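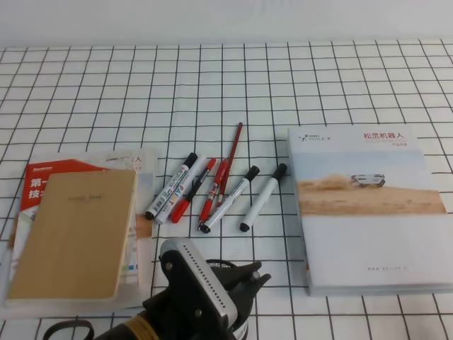
4.2 Second singles and the shape of the fade-out

Figure 4. A tan kraft-paper notebook on top of a loose stack of paper items, on a cloth printed with a grid of thin black lines.

We now turn to the part of the study we enjoyed most. Section 4.1 dealt with the lead singles in the Seserard collection and showed that their endings are fairly uniform: the chorus comes round again, the singer ad-libs over the top, and the volume drops at a steady rate until nothing is left. Second singles are far less tidy, and to our ears far more interesting. Of the 80 songs in the collection, 20 were issued as the second single from their parent album, and of those 20 only 11 close with what we have been calling a plain fade.

The other nine do all sorts of lovely things. Some stop dead on the last word of the chorus. Some begin to fade, change their mind, and come back up for a final bar (the "false fade" of Tyagi's earlier listening notes). "Lantern Street" by Kekum is the clearest case. The seven-inch version drops almost to silence after the third chorus, holds there for a breath, and then the keyboard line returns by itself, a full octave higher than anywhere else in the song. On the album the same passage is simply faded, and most listeners who know only the album have no idea that the octave leap exists.

Why should second singles be so different? One answer is practical. The lead single was usually mixed along with the album, often in a hurry, while the second was chosen months later and sent out to be remixed by somebody coming to it fresh. Manríquez has argued that these remixers treated the ending as the one place where they could leave a mark without upsetting the label, and our listening gives that idea a good deal of support. In seven of the nine odd endings, the single mix was made by a different engineer from the album mix.

The exceptions are worth a closer hearing. Both come from Serra's second album, and both were mixed by the same person in the same week as everything else on the record. "Paper Boats" ends on a held chord that never settles, and "Not Till Morning" ends with eleven seconds of handclaps - no voice, no bass, just the clapping and a little room echo. Neither ending looks like an afterthought. The clapping pattern in the second song is the same one that opens the first, moved along by half a beat, and we were delighted to find it after many hearings in which we had missed it completely.

Radio play complicates the picture. Presenters often talked over the last few bars, so that an unusual ending might go unheard by most of the audience. The Wiltness playlists, which run to over 4000 entries, include timings for each song as broadcast, and these suggest that cold endings were more likely to be played in full than fades were. It is tempting to say that the remixers knew this and wrote for it. We would like to believe so, but the playlists cover one station only and the December sheets are missing, which removes the busiest part of the year for new releases.

A further point concerns the twelve-inch versions. We left these out of the main count, as Tyagi advised, on the grounds that an extended mix has a different job to do on a dance floor and tends to end on bare drums for the sake of the next record. Still, it is striking that Kekum's extended mix of "Lantern Street" keeps the high keyboard line and gives it sixteen bars to itself. Anyone who has only met the song in its album form should seek this version out! The tune that was tucked away in the last few seconds of the single becomes the heart of the whole thing, and the chorus is hardly needed.

Section 4.3 takes up the B-sides, where the fades are shorter and the tape is often left running after the last note.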